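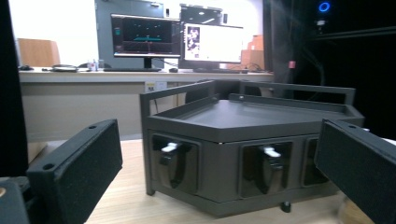 Flattening and Finishing a Wooden Workbench Top

This page covers flattening a solid wood bench top with hand planes, checking it, and putting on an oil finish. It assumes a top that is already glued up and mounted on its base. Tops that are still loose should be mounted first, as bolting down will change the shape.

The method was written for the Votstead bench, which has a beech top 1850 mm long, but nothing in it depends on that bench. Softwood tops are treated the same way with a lighter sharpening schedule.

Tools and materials

Jointer plane or long fore plane
Jack plane with a cambered iron
Straightedge, 1000 mm or longer
Two winding sticks, at least as long as the top is wide
Feeler gauges
Soft pencil
Card scraper
Boiled linseed oil or a hardwax oil
Lint-free rags and a metal can with a lid

Before you start

Let the top sit in the shop until it has stopped moving. A top brought in from an unheated store in winter needs several weeks. If the shop is heated only part of the day, do all the measuring at the same time of day. Kaj Skov, who wrote the first version of this page, flattened his top in July and had to do it again after the heating season. He now recommends spring or fall for the final pass.

Level the base. Shim the feet until the bench does not rock, and mark the shims so they can go back in the same place. A base that rocks will twist the top under planing pressure and the readings will not repeat.

Remove the vise jaws if they stand above the surface. Pull all dogs and check the top for nails, staples and dried glue. Scrape the glue off, as it will chip a plane iron faster than the wood will dull it.

Step 1. Map the surface

Set one winding stick across each end of the top. Sight over the near stick to the far one. If the upper edges are parallel, there is no wind. If one corner of the far stick is high, write H on that corner and on the one diagonally opposite. Move the far stick toward you in even steps and repeat, as a top can be free of wind at the ends and twisted in the middle.

Lay the straightedge across the width at the same stations. Mark hollows with a closed loop and high spots with hatching. Then check lengthwise along both edges and the center, and on both diagonals. A straightedge that pivots easily from its middle is sitting on a hump. One that drags at both ends is bridging a hollow.

Step 2. Remove the high corners

Work the corners marked H with the jack plane, set for a medium shaving. Plane only inside the hatched areas. Check with the winding sticks after every few strokes. Skipping this step and planing the full surface leaves the twist in place and wastes thickness.

Step 3. Traverse

Plane straight across the grain from the near edge to the far edge, overlapping each stroke by half. Before starting, plane a small chamfer on the far edge down to the expected finished depth. This keeps the edge from breaking out. Work from one end of the top to the other, then come back on a slight diagonal, and then on the opposite diagonal.

Scribble pencil lines over the whole surface between passes. Low areas keep their pencil. Stop traversing when the marks come off everywhere except in shallow patches no deeper than a shaving or two.

On hard species the iron will need sharpening more than once here. If the plane starts to skate or takes more force than it did, sharpen it. Increasing the depth of cut instead will tear the surface.

Step 4. Plane with the grain

Change to the jointer plane with a fine set. Start at the near edge and take full-length strokes, walking with the plane. On a long top, ease the plane off at the end of your reach and pick the cut up again in the next stroke with some overlap. Keep pressure on the toe at the start of the stroke and on the heel at the finish.

Continue until the shavings are continuous and full width along the top. If the grain reverses between boards, skew the plane or change direction for that board. Small areas of tearout can be left for the scraper.

Step 5. Check again

Repeat the readings from step 1 at the same stations. For general work, a 0.2 mm feeler gauge should not pass under the straightedge at any station. The front half of the bench, where most planing is done, should be held closer than the back. A slight hollow in the middle is easier to live with than a hump, as stock placed on a hump will rock.

Malou Bjarnason uses a tighter limit on the Pretwood assembly bench, where panels are clamped directly to the surface. That is a separate case and takes a reference straightedge of known accuracy.

Step 6. Edges and scraping

Scrape any torn areas with light, overlapping strokes. Do not stay in one spot. Chamfer all top edges 2 mm with a block plane, including the rims of the dog holes, which can be done with a countersink or a round file. Vacuum the surface and the holes. Sandpaper is not needed, and grit left in the pores will mark later work.

Step 7. Finish

Apply a thin coat of oil with a rag, wait 15 minutes, and wipe off everything that has not soaked in. Leave it overnight. A second coat is enough for most tops - more will build a film and make the surface slick. Coat the underside as well, with the same number of coats, so that both faces take up moisture at a similar rate.

Oily rags can heat up and catch fire without a flame. Spread them flat outdoors to dry, or put them under water in the metal can and close the lid.

Upkeep

Check the top once a year with the straightedge. Scrape off glue as soon as it has set and re-oil that area. Full flattening should be needed only every few years once the wood has settled.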